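Trivholm: Salt and Tribute
Turn-based strategy for PC. Stand-alone, you don't need the base game.

The old king of Trivholm is dead and he left three kids, one fleet and a very large debt to the salt merchants of Cimance. You take one of the kids. Or the merchants, if you like being hated.

Every turn is a season. Ships go out in spring, come back in fall (or don't), and winter is for scheming. Marry off a cousin. Hire somebody else's captains. Burn the granary at Killiven and blame your brother for it.

What's in the box / download

17 playable houses, each with its own succession rules
83 provinces on the grand map, coast and inland
2,000 written events, most of them bad news
Hand-drawn sea charts that fill in as your ships explore
Scenario editor, same one we used
Hotseat and online multiplayer
Soundtrack by Qiuyue Ren as separate files, look in the Extras folder 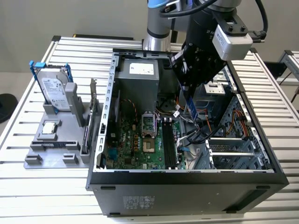

How it plays

Two layers. On the grand map you move fleets, collect tribute, set salt prices and send envoys. When two armies meet you drop to the battle map, hex based, weather matters a lot. Fog on the Zeng marshes will ruin your archers. Auto-resolve is there if you want it, but it's harsher on casualties then playing it out. We left it that way on purpose.

Tribute is new. Beat a neighbor and you can take land, or leave them their crown and bleed them every fall. Push too hard and they all revolt together, usually the year your fleet is gone. Taner Kozan wrote the revolt AI and it holds grudges across generations. Check the ledger screen before you raise rates. Please.

Salt is money. Salt is also food, pay and half of diplomacy. Lose the pans on the south coast and you've got maybe a year before the garrison walks.

Campaigns

The Three Heirs. Main campaign, start here.
The Merchant's War. Cimance only, no land army at the start, all bribes and hired ships. Hard.
The Road to Killiven. Short one, good for learning sieges.
Sandbox. Pick a house, pick a start year, go.

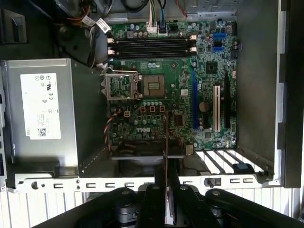

Photo: Zhiqiang Tan

System requirements

Any desktop or laptop with a 64-bit processor and a current version of Windows. Separate graphics card reccomended for the battle map, integrated is OK with shadows turned off. Minimum 2 cores. Late campaign turns lean on the processor way more than the graphics, so if the end of season drags, drop the AI detail slider first. More memory helps with big saves. Loads quicker from a solid state drive, runs fine from a hard disk.

Saves

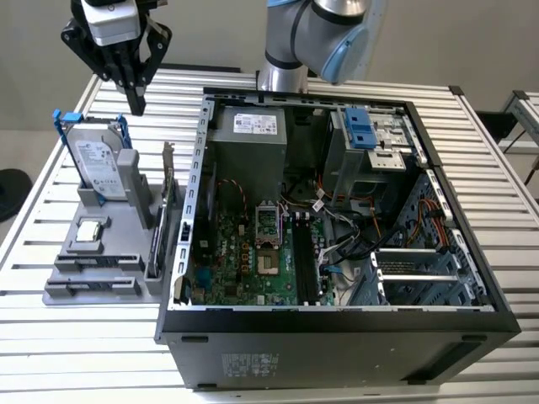 Autosave runs at the start of every season and keeps the whole dynasty, so long campaigns get big. Prune old ones from the Load screen. Saves from the March demo do not carry over, sorry, the province list changed too much. Mods go in their own folder and get flagged on the save, so you'll see a warning if one is missing.

Boxed edition

Same game, plus printed manual, cloth map of the Trivholm coast and a family tree poster with blanks to fill in. Ships flat in a sleeve. No disc, there's a download code inside the manual cover.

Credits

Design: Yuxi Wei
Battle system and maps: Boyang Shen
AI: Taner Kozan
Music: Qiuyue Ren

Manual as PDF, patch notes and the scenario forum are linked from the Support tab. Bug reports go to the forum too, attach your save.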